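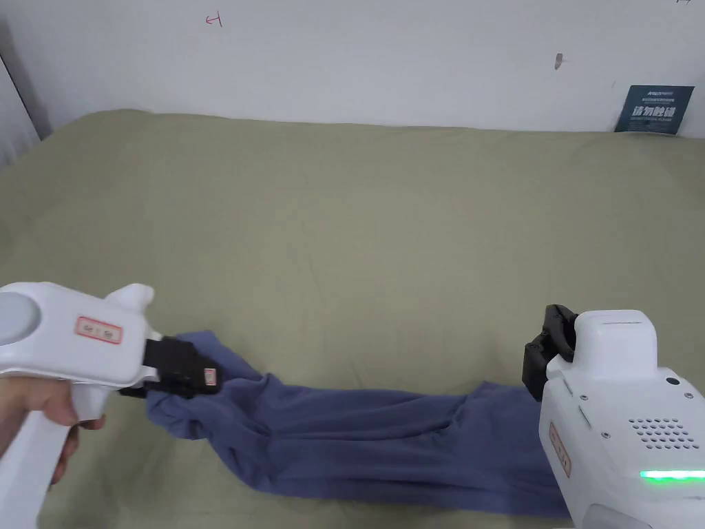 Crédit photo : Kaj Mikkelsen

Accueil > Carnet > Villes et territoires > Stiltorau

La couverture de la Mindell et ses suites

La ville de Stiltorau a longtemps tourné le dos à la rivière à laquelle elle doit son implantation. La Mindell traversait le bourg à ciel ouvert, bordée de tanneries, de lavoirs et de petits entrepôts dont les portes donnaient directement sur l'eau. Les plans conservés à la mairie permettent de suivre le tracé des biefs et l'emplacement des passerelles, que chaque corporation entretenait à ses frais selon un règlement assez tatillon.

La décision de couvrir le cours d'eau fut prise en 1833, au terme d'un été de basses eaux durant lequel l'odeur avait rendu le quartier des Tanneurs à peu près inhabitable. Le conseil de l'époque invoqua la salubrité. Il convient d'ajouter que la place manquait pour le marché aux grains et que les propriétaires riverains trouvaient un intérêt évident à voir une rue carrossable passer devant leurs façades. Les registres mentionnent les deux motifs, le second avec davantage de discrétion.

Les travaux furent confiés à l'entrepreneur Ferreira, déjà connu dans la région pour les ponts de la route de Gudstead. La voûte fut élevée en brique sur des piédroits de pierre, par tronçons successifs, ce qui permit de maintenir la circulation d'une rive à l'autre. Un différend sur la qualité du mortier interrompit le chantier pendant 4 mois, et la correspondance échangée à ce sujet occupe à elle seule un carton entier. L'entrepreneur y défend sa chaux avec une constance remarquable – et une orthographe très personnelle.

L'effet sur la forme de la ville fut considérable. La nouvelle rue, plus large que toutes les autres, attira les commerces qui se tenaient auparavant autour de l'église. Les parcelles étroites, perpendiculaires à l'ancienne berge, furent réunies par deux ou par trois pour recevoir des immeubles de rapport. Les tanneries se déplacèrent en aval, au-delà de l'octroi, où leurs séchoirs subsistent en partie. Le promeneur attentif reconnaîtra l'ancien cours de la rivière à la légère courbe de la chaussée, que rien d'autre n'explique.

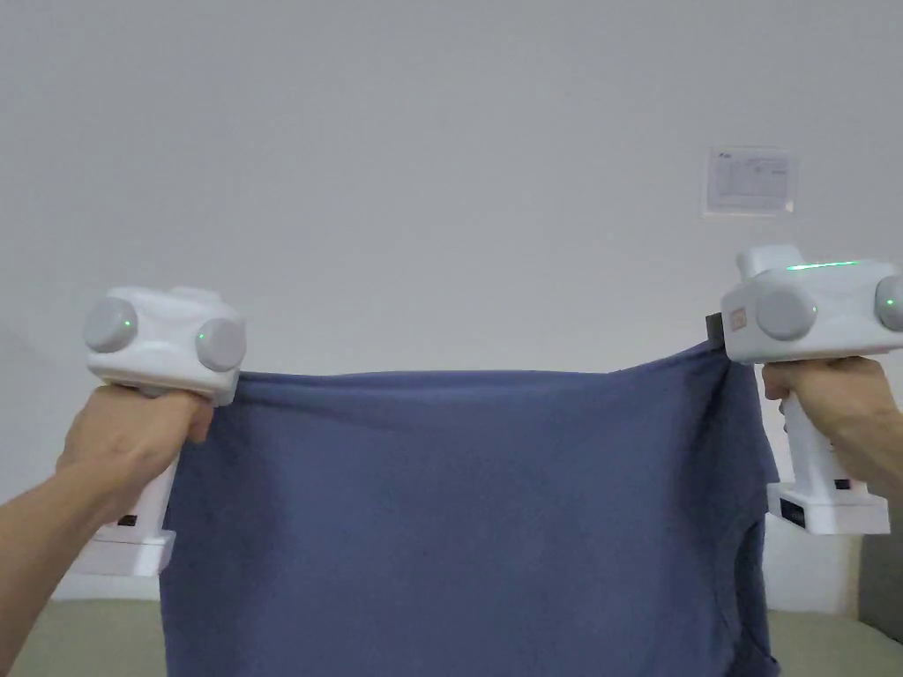
Pièce de tissu bleu tendue entre deux pinces blanches.

La question de la réouverture est posée à intervalles réguliers. Une étude conduite par l'urbaniste Selina Ortner en a précisé les conditions pour le tronçon compris entre la halle et le pont Bas, long de 90 mètres. Elle retient 2 hypothèses : un canal à parois verticales, proche de l'état antérieur, ou une berge en pente douce qui supposerait de supprimer l'une des voies de circulation. La première flatte la mémoire du lieu, la seconde absorberait mieux les crues d'hiver. L'auteur de ces lignes incline vers la seconde, tout en reconnaissant que les commerçants de la rue ont des raisons légitimes de s'inquiéter de la durée d'un tel chantier.

Il serait regrettable que la voûte elle-même soit oubliée dans ce débat. L'ouvrage est sain sur la plus grande partie de sa longueur, et l'appareil de brique, visible depuis la bouche du pont Bas lorsque le niveau le permet, mérite un relevé complet avant toute démolition. Une demande en ce sens a été adressée aux services techniques en juin. Elle n'a pas encore reçu de réponse.

Les lecteurs qui posséderaient des cartes postales, des actes de vente ou des plans de cave du quartier des Tanneurs sont invités à se faire connaître. Les caves du côté pair présentent un intérêt particulier – plusieurs d'entre elles ouvraient autrefois sur le quai.

Classé dans : Histoire urbaine, Rivières et ponts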